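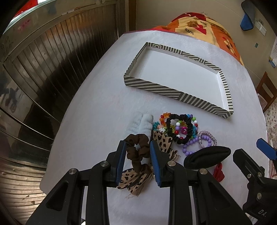 髪ゴムとブレスレットの整理

12月に入ってから、洗面所の引き出しが最後まで閉まらなくなった。奥で何かが引っかかっている。手を突っ込んでみたら、シュシュだった。引き出しの天板との隙間に挟まっていて、引っぱったら一緒にビーズのブレスレットが出てきた。

前から気になってはいた。髪ゴムとブレスレットを同じ引き出しに入れているのがよくない。どちらも輪っかで、輪っか同士は絡む。朝、髪を結ぶものを一本取ろうとすると、欲しくないものまでぞろぞろついてくる。それを戻すときにまた適当に押し込むので、次の朝はもっと絡んでいる。

そういうわけで、全部出して分けることにした。昼ごはんのあとに始めて、終わったのは夕方の4時過ぎだった。途中でお茶を飲んだり、洗濯物を取り込んだりしていたので、実際に手を動かしていた時間はもっと短い。

まず全部出す

片づけの本にはたいてい「まず全部出す」と書いてある。私はこれがあまり好きではない。出したあとに疲れてやめると、出す前よりひどいことになるからだ。台所の棚でそれをやって、三日ほど鍋が床にあったことがある。

ただ、髪まわりのものは小さいので、途中でやめてもたいした量にはならない。白い布をかけたテーブルの上に出した。

出てきたのは、水色のふわふわしたシュシュ、こげ茶のシュシュ、ヒョウ柄の布もの、つやのある黒いフリルのシュシュ、それからビーズのもの。ビーズはオレンジや赤、黄緑、青緑と、色がばらばらだ。花の形をしたビーズもまざっている。黒いシュシュの輪の中にビーズのブレスレットが入りこんでいて、どこからどこまでが一本なのか見ただけではわからない。

水色のシュシュは色が薄いので、白い布の上に置くとまぎれてしまう。これは失敗だった。次にやるときは紺か何かの布にする。

入れもののこと

入れものは、前から取ってあった浅い四角いものを使った。ふちに白っぽい色と黒っぽい色の斜めの縞が入っていて、中は白い。もとはMurkdenという雑貨屋で買ったハンカチの詰め合わせが入っていた箱の片割れだ。550円で、ハンカチのほうはもう一枚も残っていない。箱だけが残った。

丈夫そうな箱だと捨てられない。うちには空き箱を入れておくための箱があって、そこにも空き箱がたまっている。夫には何に使うのかと聞かれるが、こういうときに使う。

浅いのがいい。深い入れものだと上に重ねてしまい、結局引き出しの中と同じことになる。浅ければ、ひと並べしたところで場所がなくなるので、そこでやめられる。中が白いと色もよくわかる。

仕切りをつけるかどうかは迷った。厚紙を切ってマス目を作る方法をどこかで見たことがあって、やってみようかと思ったのだが、シュシュはふくらむし、ブレスレットは平たいし、大きさがそろわない。マス目に合わせるために物を押し込むのも変な話なので、今回は仕切りなしにした。

分け方

最初は色で分けようとした。赤いもの、黒いもの、茶色いもの、というふうに。シュシュはそれでよかったが、ビーズのところで行きづまった。白も青も緑もピンクも入っているブレスレットは何色なのか。しばらく手に持って考えて、色で分けるのはやめた。

次に、素材で分けることにした。布のものと、ビーズのもの。これは迷わない。

布のほうは、さらに三つに分けた。

毎日使うもの。こげ茶のシュシュがこれに入る。どの服にも合うし、結んだときにすべらない。冬はマフラーと髪の間に挟まっても気にならない。

たまに使うもの。黒いフリルのシュシュや赤いリボンなど。赤いリボンはサテンで、かなりつやがある。クリスマスのころに一度つけて、あとはしまっておく。去年もそうした。

使うかどうかわからないもの。ヒョウ柄のものは、正直に言うと一度しか外につけて行っていない。柄は好きなのだが、朝になると別のものを手に取っている。先のほうが薄く透ける布になっていて、ほつれたようにも見える。もともとそういう作りだったのか、引き出しの中でこうなったのか、もう覚えていない。

ビーズのブレスレットのほうは、分けずにまとめて置くことにした。つける日とつけない日の差が大きくて、つけるときは何本か一緒につけるからだ。大きめの粒の紫のものと、薄紫にピンクと白がまじったねじれたものは、よく一緒に使う。

絡んだものをほどく

いちばん時間がかかったのはここだった。

シュシュとブレスレットが絡んだ場合、ブレスレットのほうを動かそうとするとうまくいかない。引っぱるとゴムが伸びて、手を離した拍子に余計に締まる。先に布のほうをつぶして細くして、ブレスレットの輪から抜くほうが早かった。フリルがあると少し引っかかるが、ゆっくりやれば抜ける。

ブレスレット同士の場合は、テーブルに平らに広げて、上に乗っているほうから順に持ち上げる。空中で持って振ってはいけない。私は昔それをやって、一本だめにしたことがある。ゴムが切れて、ビーズが洗面所の床じゅうに散った。洗濯機の下に入ったものは、引っ越しのときまで出てこなかった。

切れたブレスレットの残りは小さな袋に入れて、まだ取ってある。直すつもりで、Miseckの手芸用のゴムも買った。569円だった。買っただけで袋は開けていない。

並べる
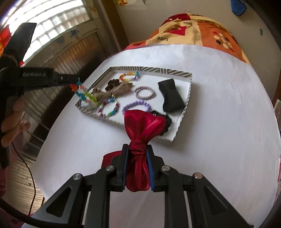 置く場所は、使う順番で決めた。洗面台に立ったときに自分に近い側が毎日のもの、遠い側がたまに使うもの。ブレスレットは輪の形のまま寝かせる。丸く整えておくと、次に取るときにほかのものを連れてこない。ぐしゃっと置くとだめで、これは何度か置き直してわかった。

シュシュは重ねない。ふくらんだまま置く。つぶして重ねればもっと入るのだが、そこまでして入れるほどの数はいらないと思う。リボンは結び目のところを持って入れる。羽の部分を持つと、形がくずれて直すのが面倒くさい。

黒いものどうしを隣に置くと、どれがどれかわからなくなる。朝の洗面所は暗い。うちは窓が北向きで、冬の6時台はほとんど夜と同じだ。電気をつけても黒は黒で、手でさわって確かめることになる。なので黒のそばには色のあるものを置くようにした。赤いものがあると、そこが目印になる。

ソランジェのこと

ブレスレットの話をすると、ソランジェのことを書かないわけにいかない。

Solange Frotaは、前の職場で席が隣だった人で、知り合ってからもう14年になる。手首にいつも何かつけていて、キーボードを打つたびに小さな音がしていた。最初のうちは音が気になって、席を替えてもらおうかと思ったこともある。言い出せないでいるうちに慣れた。休みの日に家で仕事をすると、音がしないので落ち着かなかった。

彼女にビーズの店に連れて行ってもらったのが、私がこういうものを買うようになったきっかけだ。それまで手首には時計しかしなかった。店では粒を一つずつ選んでいる人もいて、私にはとても無理だと思い、できあがっているものを買った。彼女は自分で通していた。花の形のビーズをどこに入れるかで長いこと悩んでいて、私は外のベンチで待っていた。

今は別の町に住んでいるので、会うのは年に一度くらいになった。整理したと連絡したら、自分のは釘にかけてあるという返事が来た。壁に釘を打って、そこに全部ひっかけているらしい。うちは賃貸なので釘は打てない。でも、かけるのは悪くないと思った。タオルかけの端が少し空いているので、布のものだけでもかけられるかもしれない。

捨てるもの

手放したのはあまり多くない。ゴムが伸びきったシュシュと、内側がざらざらになってしまった髪ゴム。輪ゴムのような細い黒いゴムは、引き出しの底から次々に出てきた。伸ばしてみて戻りの悪いものは捨てた。

シュシュは布をほどけばゴムを入れ替えられるので、気に入ったものはそうしてもいい。前に一度やった。縫い目を3センチくらいほどいて、古いゴムの端に新しいゴムを安全ピンで留め、引っぱりながら入れ替える。入れ替えたあとに縫うのがめんどうで、縫い目は表から見ると少し曲がっている。結んでしまえば見えない。

ヒョウ柄のものは捨てずに残した。冬の黒いコートには合うような気がする。これを毎年言っている。

ビーズの汚れについて

ついでにブレスレットを拭いた。手首につけるものなので、ハンドクリームがつく。粒と粒の間に白っぽくたまる。ぬるま湯で湿らせた布でなでて、乾いた布の上に広げておいた。水につけるのはやめたほうがいいと思う。中に通っているゴムが弱る気がするし、粒によっては色が落ちる。前に赤いのを石けん水につけたら水がうっすら赤くなって、あわてて引き上げたことがある。

シュシュのほうは手洗いした。洗面器にぬるま湯をためて、おしゃれ着用の洗剤を少し入れて押し洗い。水色のものは別にした。色の濃いものと一緒にして灰色になったら悲しい。干すときは洗濯ばさみで留めると跡がつくので、物干しざおに通すか、平らなところに置く。ふわふわしたものは乾くのに丸一日かかった。

その後

入れものは引き出しに入れるつもりだったが、測ってみたら幅がわずかに足りなかった。斜めにすれば入るものの、それだと手前に半端な三角の場所ができて、そこにまた何か入れてしまうに決まっている。今は洗面台の横の棚に出したままにしている。ほこりがかかるので、上に薄い布をのせた。

引き出しのほうはすっかり空いて、するする閉まるようになった。そこへ夫がひげそりの替え刃と、何のものかわからない充電のコードを入れた。コードについてはまだ聞いていない。

タオルかけの端は、あした測ってみる。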